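중고 데스크톱 분해·조립용 로봇 작업대 만들기 (4): 거치 플레이트와 그리퍼 티칭

이 글은 공유 공방의 작업대에 소형 로봇 팔을 올려 데스크톱 PC의 부품을 옮기게 하는 제작기의 네 번째 편이다. 프레임 조립, 팔의 고정, 제어 PC 설정은 앞의 세 편에서 다루었으므로 반복하지 않는다. 이번 편의 범위는 다음과 같다.

- 부품 거치 플레이트의 설계와 출력
- 작업대 좌표계와 플레이트 좌표계 맞추기
- 얇은 판형 부품의 파지 조건
- 케이스 내부 접근 경로의 티칭
- 자주 생기는 오류와 점검 순서

프로젝트 이름은 Brolen이다. 설정 파일과 스크립트의 접두어도 모두 brolen으로 되어 있으니 앞 편의 저장소를 그대로 쓰는 경우 이름을 바꾸지 않는 편이 좋다.

1. 준비 사항

필요한 것은 다음과 같다.

- 슬롯형 알루미늄 상판 작업대
- 6축 협동 로봇 팔과 2지 평행 그리퍼
- 그리퍼에 부착하는 소형 카메라
- 3D 프린터와 회색 PLA 또는 PETG 필라멘트
- M5 T너트, 육각 렌치, 버니어 캘리퍼스
- 연습용 데스크톱 본체 (전원 케이블 분리, 측면 패널 제거)

본체는 동작하지 않아도 되는 것을 쓴다. 티칭 초기에는 슬롯이나 소켓을 찍는 일이 반드시 생긴다. 전원 케이블을 뽑은 뒤 전원 버튼을 몇 초 눌러 잔류 전하를 빼고 시작한다. 전원 공급 장치의 덮개는 열지 않는다.

사람의 손이 팔의 동작 범위 안에 들어가는 단계에서는 속도를 최저로 제한하고 비상 정지 버튼을 손이 닿는 곳에 둔다. 공유 공방에서는 옆 작업대 사용자에게 동작 시작 전에 알린다.

2. 거치 플레이트 설계

부품을 작업대 위에 그냥 눕혀 두면 두 가지 문제가 생긴다. 첫째, 얇은 판은 바닥면에 밀착되어 손가락이 들어갈 틈이 없다. 둘째, 집을 때마다 위치가 밀린다. 따라서 부품은 세우거나 기울여서 보관해야 한다.

플레이트는 평판 위에 블록과 슬롯을 올린 형태로 설계했다. 치수를 정하는 기준은 다음과 같다.

슬롯 폭: 부품 두께에 0.6mm를 더한 값에서 시작한다. 0.4mm 이하에서는 삽입할 때 걸리고, 1mm를 넘으면 부품이 눕는다.

슬롯 깊이: 부품 높이의 3분의 1 정도. 더 깊게 하면 그리퍼가 잡을 면이 부족해진다.

입구 모따기: 양쪽 1.5mm, 45도. 위치 오차를 흡수하는 부분이므로 생략하지 않는다.

블록 간격: 그리퍼를 연 상태의 외측 폭에 여유 8mm를 더한다. 옆 블록과의 간섭은 대부분 손가락 끝이 아니라 손가락 몸체의 바깥쪽에서 발생한다. 모델링할 때 손가락 끝 치수만 넣고 끝내면 안 된다.

세로 기둥: 부품을 기대어 세우거나 좌표 확인용 기준점으로 쓴다. 높이가 다른 기둥을 두면 Z축 확인에 편리하다. 다만 팔의 이동 경로에서 가장 먼저 부딪히는 것도 기둥이므로, 충돌 모델에 반드시 포함한다.

초안은 Tiburcio Zamudio가 그렸고 나는 블록 간격과 모따기만 수정했다. 평판 길이는 177mm로 잡았다. 큰 판을 한 번에 출력하면 모서리가 들리기 쉽다. 휨이 심하면 평판을 나누어 출력하고 아래쪽에서 볼트로 연결한다.

출력 조건은 레이어 0.2mm, 외벽 4줄, 내부 채움 25%로 했다. 슬롯의 벽면에는 서포트를 넣지 않는다. 서포트 자국이 남으면 부품이 걸리고, 사포로 다듬으면 폭이 일정하지 않게 된다.

3. 작업대 고정과 좌표계

3.1 고정

플레이트는 T너트로 상판 슬롯에 고정한다. 양면테이프는 쓰지 않는다. 삽입 동작에서 아래로 누르는 힘보다 뺄 때의 옆방향 힘이 더 문제가 되며, 테이프는 이 방향으로 조금씩 밀린다.

본체는 측면이 위로 오도록 눕히고 케이스 외곽에 스토퍼를 댄다. 스토퍼는 인접한 두 변에만 대도 된다. 네 변을 모두 막으면 본체를 교체할 때마다 다시 풀어야 한다.

3.2 좌표계 정의

좌표계는 세 개를 쓴다.

base: 로봇 베이스
plate: 거치 플레이트의 왼쪽 아래 모서리
chassis: 본체 케이스의 기준 모서리

plate 좌표계는 3점 교시로 잡는다. 원점, X축 위의 한 점, XY 평면 위의 한 점을 순서대로 찍는다. 각 점은 그리퍼에 뾰족한 핀을 물리고 접촉 직전까지 내려서 기록한다. 핀의 길이를 TCP 오프셋에 반영하지 않으면 세 점이 모두 같은 양만큼 틀어진다. 이 경우 좌표계 방향은 맞아 보이기 때문에 오류를 찾는 데 시간이 걸린다.

chassis 좌표계도 같은 방식으로 잡되, 케이스 철판의 접힌 모서리는 기준점으로 쓰지 않는다. 눌리거나 휜 경우가 많다. 메인보드 고정 나사의 중심을 쓰는 쪽이 반복성이 좋다.

3.3 확인

기록이 끝나면 각 좌표계의 원점 위 30mm 지점으로 이동시켜 눈으로 확인한다. 이어서 5mm까지 내린다. 바로 0으로 내리지 않는다.

4. 판형 부품의 파지

4.1 접촉면

손가락 끝은 요철이 있는 고무질 패드가 유리하다. 매끈한 금속 면으로 얇은 판을 잡으면 판의 모서리를 축으로 회전한다. 패드가 닳아 요철이 낮아지면 파지력을 올려 보정하지 말고 패드를 교체한다.

4.2 잡는 위치

가능하면 판의 마주 보는 두 변을 잡는다. 접점 두 개를 잇는 선이 무게중심에서 멀어질수록 판이 돌아간다. 부품이 실장된 면이나 접점 단자는 잡지 않는다.

4.3 파지력

파지력은 낮은 값에서 시작해 단계적으로 올린다. 우리 그리퍼 드라이버에서는 정수값으로 지정하며, 판형 부품의 설정은 다음과 같다.

brolen_grip_force_start = 20
brolen_grip_force_step = 5
brolen_grip_force_max = 60
brolen_grip_settle_ms = 884

settle 값은 손가락이 닫힌 후 다음 동작을 시작할 때까지의 대기 시간이다. 짧게 줄이면 사이클이 빨라지지만 패드가 눌려 안정되기 전에 팔이 움직인다. 판이 들린 직후에 기울어진다면 힘보다 이 값을 먼저 의심한다.

4.4 들어 올리기

슬롯에서 뺄 때는 슬롯의 방향과 평행하게 직선 이동(MoveL)으로 뺀다. 관절 이동(MoveJ)은 경로가 호를 그리므로 슬롯 벽을 민다. 부품 하단이 블록 상면을 완전히 벗어난 다음에 자세를 바꾼다. 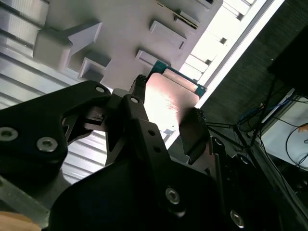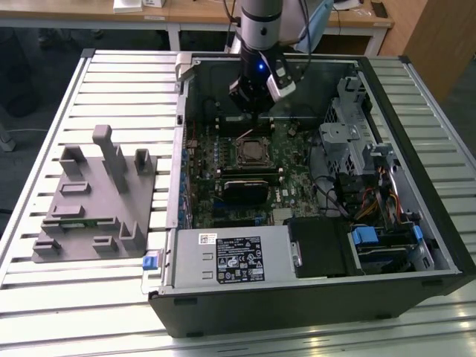 첫 번째: 그리퍼 손가락 사이의 얇은 판. 두 번째: 눕힌 본체의 메모리 슬롯 부근 위에 있는 그리퍼, 왼쪽은 거치 플레이트.

손목 카메라의 영상은 파지 여부와 판의 기울기를 판단하는 데 쓰고, 외부 카메라는 케이스와 팔 전체의 간격을 확인하는 데 쓴다. 손목 카메라만으로는 팔의 링크가 케이스 벽에 얼마나 가까운지 알 수 없다.

5. 케이스 내부 접근

5.1 경유점

접근 경로는 네 개의 점으로 구성한다.

P0 대기점: 본체와 플레이트 모두에서 충분히 떨어진 높은 위치
P1 상공점: 목표 위치의 수직 위, 케이스 벽보다 높은 위치
P2 접근점: 목표 위 20mm
P3 목표점

P0에서 P1까지는 MoveJ, 그 이후는 MoveL을 쓴다. 복귀는 역순이다. P1을 생략하고 P0에서 P2로 바로 보내면 그리퍼 옆의 카메라가 케이스 벽에 걸릴 수 있다. 카메라는 그리퍼 한쪽으로 튀어나와 있으므로 충돌 모델에 직육면체로라도 넣어 둔다.

5.2 손목 자세

드라이브 베이처럼 높은 금속 구조물이 있는 쪽으로는 카메라가 향하지 않게 한다. 6축을 180도 돌리면 같은 위치를 반대 자세로 접근할 수 있다. 이때 케이블의 여유 길이를 확인한다. 팔을 따라 내려오는 케이블은 회전 방향에 따라 감기거나 당겨지며, 한계 각도는 실제로 천천히 돌려 보면서 정한다.

5.3 케이블 정리

본체 내부의 전원 배선은 동작 영역 밖으로 밀어 두고 묶는다. 배선은 단단한 부품과 달리 모델에 넣기 어렵고, 손가락 틈에 끼면 그리퍼의 닫힘 위치값이 어긋나 파지 성공으로 잘못 판정된다.

5.4 속도

상공점까지는 최대 속도의 25%, 접근점부터는 5%로 제한한다. 힘 감지가 가능한 팔이면 P2와 P3 사이에서 접촉 임계값을 설정한다. 임계값은 빈 손으로 같은 구간을 열 번 왕복해 잡음 수준을 측정한 뒤, 그 최댓값의 1.5배로 둔다.

6. 티칭 순서

1) 빈 손으로 P0, P1, P2를 기록한다.
2) 속도 5%로 P0–P1–P2–P1–P0를 왕복시킨다.
3) 부품과 같은 두께의 더미 판을 플레이트에 꽂고 파지점을 기록한다.
4) 더미 판을 들고 2)의 경로를 반복한다. 판의 길이만큼 TCP 아래로 돌출된다는 점을 고려해 P2의 높이를 다시 확인한다.
5) P3를 기록한다. 처음에는 1mm 단위로 내린다.
6) 더미 판을 플레이트로 되돌린다. 집는 동작보다 꽂는 동작이 어려우므로 횟수를 더 배정한다.
7) 실제 부품으로 교체한다.

더미 판은 아크릴보다 폐기판을 잘라 쓰는 것이 낫다. 두께와 마찰이 실제와 비슷하다. 절단면의 유리섬유 가루는 흡입하지 않도록 마스크를 쓰고 물사포로 정리한다.

7. 기록 파일

동작 기록은 Skemach 형식의 CSV로 저장한다. 한 줄에 시각, 관절각, 그리퍼 위치, 파지력 설정값, 결과 코드가 들어간다. 결과 코드는 다음과 같다.

0 정상
1 파지 실패 (손가락이 완전히 닫힘)
2 파지 중 이탈
3 접촉 임계값 초과
4 사용자 정지

코드 1과 2를 구분해 두어야 원인을 찾을 수 있다. 1은 위치 문제, 2는 힘이나 패드 문제인 경우가 대부분이다.

8. 문제 해결

증상: 판이 항상 같은 방향으로 기운다.
점검: 손가락 양쪽의 높이 차를 먼저 본다. 손가락 고정 나사가 풀려 한쪽이 처진 경우가 가장 흔하다. 나사를 조인 뒤에도 남으면 plate 좌표계의 회전 성분을 다시 잡는다.

증상: 슬롯에 꽂을 때 입구에서 멈춘다.
점검: 판을 든 상태의 기울기를 확인한다. 위치를 옮겨서 해결하려 하면 다른 슬롯에서 어긋난다. 기울기가 정상이면 모따기의 출력 상태를 본다.

증상: 오전에는 맞던 위치가 오후에 어긋난다.
점검: T너트와 본체 스토퍼를 확인한다. 공유 작업대라면 누군가 본체를 들었다 놓았을 수 있다. 작업 시작 시 기준 기둥 위 5mm로 이동하는 확인 동작을 스크립트에 넣어 두면 바로 알 수 있다.

증상: 카메라에서 판의 윤곽이 검출되지 않는다.
점검: 금속성 면은 조명을 정면으로 반사하면 하얗게 포화된다. 노출을 내리거나 조명의 각도를 바꾼다. 배경의 알루미늄 상판도 가로줄로 검출되므로 관심 영역을 손가락 사이로 제한한다.

증상: 그리퍼는 닫혔는데 결과 코드가 1로 나온다.
점검: 닫힘 판정 임계값이 판 두께보다 크게 설정되어 있다. 캘리퍼스로 잰 두께의 절반을 임계값으로 넣는다.

9. 파일과 변경 내역

플레이트의 STEP 파일과 설정 예시는 저장소의 plate 폴더에 있다. 7월에 블록 간격을 넓힌 판으로 교체했으므로 그 이전에 받은 파일은 다시 받아야 한다. Grigoris Zacharopoulos가 보내 준 패치로 MoveL 구간의 속도 제한이 복귀 경로에도 적용되도록 수정되었다.

다음 편에서는 메모리 모듈의 걸쇠를 여는 동작과 삽입력 측정을 다룬다.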